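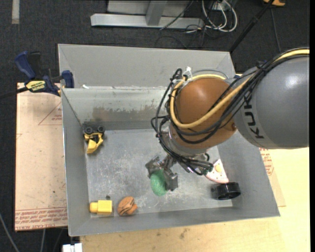

Feb 23, 2026 — glue tests, Brenside spine boards

Picked up where Liv left off. She had left six sample boards under weight with the wheat paste and six with the PVA mix. I numbered the second lot 7 onward so the two sets don't get confused in the drawer.

Wheat paste set: boards 1 to 4 flat. Board 5 has a slight bow toward the cloth side. Board 6 lifted at one corner when I ran a bone folder under it. I think the paste was thin there, it was the end of the jar.

PVA set: all flat, but the cloth has gone stiff along the joint and it creases white when opened past halfway. Yanti doesn't like it for the Govindasamy ledgers and neither do I. Those get opened flat on a desk all day.

Mixed a new batch of paste, thicker this time. Strained twice. Left it to cool with the lid half on and it still got a skin, so strained again. Used it on two offcuts of the brown buckram, grain running head to tail. One of them I cut the wrong way first and had to redo — check the arrow on the roll, it's on the inside.

Faizal asked about the 1493 facsimile. The text block is sewn and rounded, waiting on endbands. He wants to see the linen thread next to the silk before choosing. I told him linen. Client is fine with collection in April.

Left to do:
Pull the offcuts from under the weights tomorrow and open each one fully.
Order more buckram, the roll won't cover all the ledgers.
Ask Zulkifli where the small press pin went.
Label the paste jar.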